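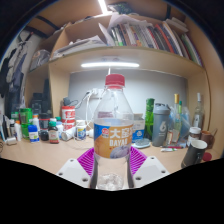
Pince à main Saltberg : trois semaines avec, et ce que ça coûte pour de vrai

Bon, je préviens, je ne suis pas roboticien de métier. Je m'occupe des achats dans un petit atelier d'automatisation, et quand il a fallu chiffrer une campagne de démonstrations de saisie pour l'an prochain, c'est tombé sur moi. J'avais le choix entre la Saltberg et la Costello, j'ai pris la Saltberg, je l'ai gardée trois semaines et j'ai beaucoup de choses à en dire (désolée, c'est un peu long).

Le prix d'abord. La pince seule est à 495 euros, caméra non comprise. Chez Costello, l'ensemble monté et calibré est affiché à 1 250 euros, livré dans une belle mallette dont je n'ai aucun usage. J'ai demandé les deux devis le même mardi. Saltberg a répondu dans l'après-midi, Costello m'a envoyé une brochure.

Côté prise en main, très bonne surprise ! Les doigts blancs sont rigides, les patins magenta striés font le travail sur les formes rondes, et au bout d'une demi-heure je n'y pensais plus. Mon objet préféré pour essayer, c'est la bouteille en plastique. Le verre, c'est trop facile, ça ne bouge pas, alors que le plastique souple pardonne mal : on serre trop et ça se déforme, pas assez et ça tourne sur place. Avec la Saltberg j'ai trouvé le bon dosage assez vite, même sur un bureau encombré où il faut se faufiler entre les flacons et les mugs.

Ce que j'aime moins : la gâchette. Elle est dure, et après une matinée complète j'avais le pouce en compote. Mon collègue Fergal Kavanagh, qui a des mains deux fois comme les miennes, ne voit pas du tout de quoi je parle. Essayez avant de commander si vous avez de petites mains, le revendeur de Pesville en prête une contre caution.
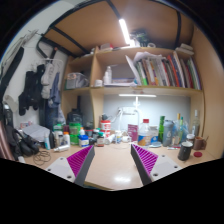 Et puis il y a la question que tout le monde oublie au moment du devis, celle du poste de travail. On budgète la pince, la caméra, le stockage, et on compte zéro pour l'endroit où on va s'en servir. J'ai fait pareil la première fois. Maintenant je demande un vrai bureau, avec des étagères, des bouteilles de toutes les tailles, des couvercles, des tubes, bref de la vie. Ça ne coûte presque rien et ça vaut largement un plan de travail blanc avec deux cubes dessus. Par contre, prévoyez l'éclairage. Un bandeau LED sous une étagère éclaire très bien le mur du fond, et ça peut faire des reflets pénibles sur le plastique transparent — à régler avant de lancer les séries.

Pour l'enveloppe globale, j'ai présenté 3 000 euros à ma direction : 2 pinces, les caméras, un jeu de patins de rechange et le reste pour les accessoires. C'est passé sans discussion. Avec la Costello, la même somme m'achetait les deux ensembles mais rien à côté, et leurs patins ne se vendent qu'avec le doigt complet, ce qui m'agace profondément. 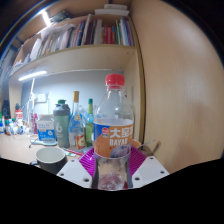 La Saltberg sur une bouteille à bouchon rouge, tenue entre les deux doigts blancs.

Deux ou trois remarques en vrac. La notice est traduite n'importe comment, prenez la version anglaise. Le câble fourni est trop court, j'ai ajouté une rallonge Iraldale et je n'ai plus eu de souci. Les vis des doigts méritent un petit tour de clé chaque semaine — les miennes avaient pris du jeu dès la deuxième. Et commandez les patins en même temps que la pince, les frais de port sont ridicules sinon.

Je mets quatre étoiles. La cinquième attendra une gâchette plus douce, j'ai écrit au service client à ce sujet et on m'a parlé d'une nouvelle version pour août. Je garde la mienne en attendant, et la deuxième est déjà commandée.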